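Cokon Credit Reference
Vacancy: Data Correction Officer, Drastmont office

Cokon keeps records of how people and small firms repay what they borrow. Lenders, shops that sell on account and phone companies send us their figures every month, and we turn them into credit reports. We are looking for a Data Correction Officer to join the disputes team at our Drastmont office. The post is full time and permanent, after a probation period of 4 months.

What the job is

People who ask for a copy of their report sometimes find a mistake in it. A loan may still be shown as open after it was paid off, or a missed payment may have been put against the wrong person with the same surname. The disputes team looks into these complaints and gets the record put right. We handle roughly 2000 disputes in a normal month, and more in June, when many lenders close their books.

You will open new disputes, check that the person is who they say they are, and write to the lender who supplied the entry. When the lender replies you will compare the answer with any receipts or letters the customer has sent in. If the entry is wrong you will correct it, and if it stands you will write to the customer and explain why. You will also add notices of correction where a customer wants their own wording shown on the file.

Most of the work is done in writing. You will spend part of each day on the telephone, mainly with lenders' back offices. The team does not give advice on debt or on whether a loan is likely to be approved, and calls of that kind are passed to the help desk.

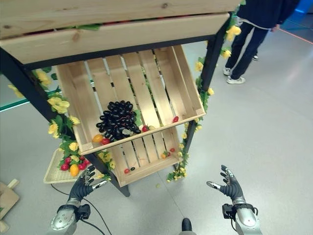 You will report to Tshepo Naidoo, who runs the disputes team. Training takes place in Drastmont and covers our record system, the rules on personal data and the standard letters. New staff do not close disputes alone until their first month's work has been checked.

What we ask for

You need at least 2 years in an office job that involved keeping records or dealing with accounts. Work in a bank, a lender, a collections department or a council finance office would all count. You should be able to write a clear letter without a template and read a statement of account. We will test both at interview.

You do not need a degree. A second language is useful but not required. Because of the records you will handle, the offer depends on an identity check and a check of your own credit file. A poor score does not rule you out, but please tell us about any court judgment before the interview.

Hours and place

The office is open from 8 a.m. to 6 p.m. and you will work a fixed shift within those hours. After probation you may work part of the week from home. Our Gultside branch takes no disputes staff at present, so please do not apply if you can only travel there.

How to apply

Send a CV and a covering letter of no more than 900 words to Sizwe Matlala, Recruitment, at the Drastmont office. In the letter, describe one occasion when you found an error in a record and what you did about it. Please put the job title on the envelope or in the subject line.

Applications without a covering letter will not be read. Interviews will be held in person, and we will write to everyone who applies, whether or not they are invited.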